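Building a Hand-Held Gripper in a Shared Workshop

Project report, second-year module in practical automation

1. What we set out to do

Our group wanted to make a two-jaw gripper that a person can hold and work by hand, so that movements made with it could later be copied by an arm. We had one term and a bench at the Pukville shared workshop, where the printers, a pillar drill and a small lathe are free to use once you have done the induction. We called the gripper the Negri, after the street the workshop is on.

The budget was £80. Four of us worked on it, two on the mechanical side and two on the electronics and the tracking.

2. The mechanism

The first version used a single gear pair driven by a trigger. It closed well but the jaws did not stay parallel, and anything with a flat side slid out towards the tip. We changed to a linear rail with both jaws on one belt, so that pulling the trigger brings them together by the same amount. The rail came from a scrapped label printer.

The mass of the finished tool is 466 g without the cable. We had hoped for less. Most of it is in the handle, which we printed with thick walls after the first one split along the layer lines next to the trigger pivot. The pivot itself is a plain M4 bolt with a nylon nut, and it needs tightening every few sessions.

Jaw pads were cut from rubber sheet and glued on. We tried two glues. The contact adhesive held and the superglue went brittle.

3. Tracking

To know where the tool is and how it is turned, we use square printed markers in black and white. The software finds the corners of a marker and works out its position from them. A marker must be flat, so ours is stuck to a stiff plate on top of the body. An early one was printed on glossy paper and the ceiling lights washed it out whenever the tool was tilted back. Matt paper cured this.

Trials were done in the long room at the workshop, at the steel tables, with one person holding the tool and the rest of us keeping our bags out of the way.

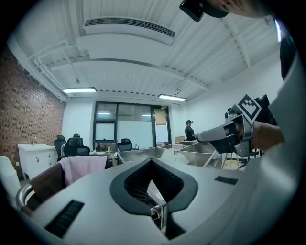

Sanberg asked at our mid-term review why we had not simply put a motion sensor in the handle and left the markers out, as it would be cheaper and would not care about the lighting. We did look at this. A small sensor gives good rotation but its position drifts within seconds, and we needed position most of all. The two together would be better than either alone — we ran out of term before we could try it.

4. Jaw opening

The jaw opening is read by a magnetic sensor on the belt pulley. A small magnet is glued to the end of the shaft. On the first attempt it was off centre, and the reading rose and fell as the pulley turned. We made a drilling jig from scrap acrylic and the second one was good enough to use.

Readings go to an Ivine board over a short ribbon cable. The connector is the weak point. It worked loose in two trials and we lost the data from both.

5. What we would change

The trigger spring is too stiff for long use and everyone complained of a sore finger. A lighter spring is the first job. After that we would move the cable exit to the back of the handle, where it would not catch on the sleeve, and add a proper strain relief.

The drawings and the parts list are in the appendix. The split handle has been kept with the spare parts in the project box.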